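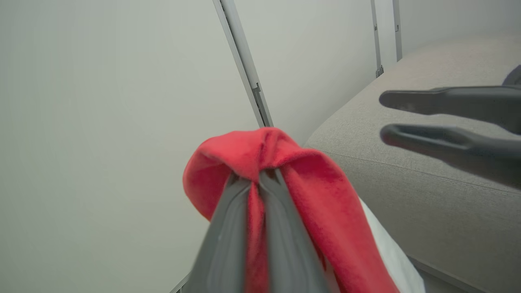
Left gripper closed on a red fleece cloth, right gripper open beside it. Wrist view, Tusis two-arm kit.

1/ Skenov is pleased to announce that the Tusis two-arm cloth handling kit is open for orders as of 15th October. Details for laboratories and service integrators follow in this thread.

2/ The kit consists of two arms, two parallel grippers with molded fingers, a wrist camera for each arm, and the control software. Mounting hardware for a standard bench is included. The host computer is not.

3/ Fabric remains a hard case for automation. A fleece folds over the fingertips, hides its own corners and changes shape with every grasp. The sample tasks supplied with Tusis cover picking up, handing over, spreading and folding.

4/ Acceptance testing was led by Zhuoran Wan at our Hurkerberg site. In the handover task, the kit completed 72 of 100 attempts with fleece. Thin cotton gave a lower rate, and those results will be published separately once the second test series is complete.

5/ Customers should note two limits. The fingers are not rated for wet textiles, and the software does not yet recognize garments with zippers. Neville Clegg's team is working on the latter, with an update planned for February.

6/ A trial service is available for groups that wish to test their own fabrics before purchase. The trial runs 14 days and includes one remote setup session with an engineer. Return shipping is covered by Skenov.

7/ Replacement finger sets are sold in pairs and can be changed with a single hex key. Owners of the earlier Cai single-arm kit may use the same fingers without an adapter.

8/ Questions about orders and trials may be sent to Hanyu Hao through the contact form on our website. Technical questions posted in reply to this thread will be answered by the product team.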